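Speaker notes -- "Writing the Second Book While Selling the First"
Library talk, Steltham, upstairs room

(Water. Reading glasses. Put the phone on silent this time.)

Hi everybody, thank you for coming out, and thank you to the library for the cookies, which I've already been into. I write small-town novels with a bit of mystery in them. My first one, Walach, came out in March, and the second one was due before I'd even seen the cover of the first. So tonight is mostly about that stretch, when you've got one book going out the door and another one that's a mess on the kitchen table.

Ask: who here is working on something? Hands up. Who's working on a second thing? (Wait. Let them look at each other.)

START WITH THE BLOG TOUR STORY

I signed up for 16 blog stops. Sixteen! I'd been a reader of most of those blogs for years and I couldn't bring myself to say no to a single one. Every host wanted a guest post, and every one of them deserved a fresh one, so I sat down and wrote about my childhood, my dog, my favorite pie, and where I get my ideas (twice, with different answers). By the end I had written more words about Walach than I'd written of the new book all winter.

Would I do it again? Yes, but I'd do five. I'd pick the hosts whose comment sections I already hang around in. The best stop I had was on a tiny blog where the same handful of readers show up every week, and they asked me such good questions that I stayed up past midnight answering them. The biggest one, the one I'd been nervous about, got me two comments, and one was from my aunt.

(If short on time, skip the pie bit.)

THE NUMBERS PART -- keep it quick

People always want numbers and writers get squirmy, so I'll just say mine. The newsletter had 96 people on it the week the book came out. I knew a lot of them by first name. By summer it was 778, and nearly all of those came from the short story I gave away, the one about the ferry. I wrote that story to get out of writing chapter nine, so there's hope for all the procrastinators here.

Hold up the printed copy of the story. Pass it around. Ask for it back!

HOW THE SECOND BOOK GOT WRITTEN

Okay, so the second book is called Tistby, after the town it's set in. I had a lovely outline for it. My editor loved it too. I threw it out somewhere near the middle, when I figured out that I'd given the secret to the wrong sister, and then I had to go back and give her sister all her scenes, and none of the jokes worked anymore.

What helped:
- Mornings for the new book, afternoons for the old one. I did not open email before lunch. (I cheated on this. Say so.)
- A separate notebook for each book. Mine are green and red, and yes, I grabbed the wrong one more than once.
- Telling my launch group flat out that I'd be slow to answer. They were so nice about it.
- Reading something that had nothing to do with my kind of book. I read a lot of cookbooks that winter. 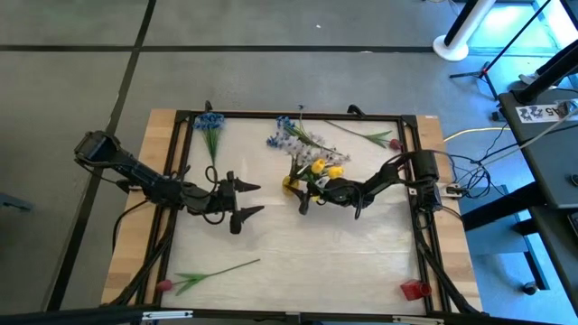
The other thing was reviews. I read all of them for the first month and it was a bad idea for the new book, because I'd be writing a scene and hear a stranger saying "too many casseroles." I took out a casserole! Then I put it back. My husband reads them for me now, and he passes along the ones he thinks I can take, usually over dinner.

READ -- opening page of Tistby, stop at the phone ringing. Slow down. Drink some water first.

QUESTIONS I'll probably get

Agent or no agent: I have one, it took a long time, happy to talk about the query letter afterward.

Is Walach a real place: no, but the diner is very close to one on Sepúlveda where I used to wait tables. I changed the menu and left the booths alone.

Will there be a third: I think so. I've got a first line and a woman with a broken-down truck, and I don't know where she's going yet.

Signing is at the table by the stairs. Bookmarks are free, take extras for your book club. Remind them the sign-up sheet for the newsletter is going around, and please print -- I can't read anybody's handwriting, including mine.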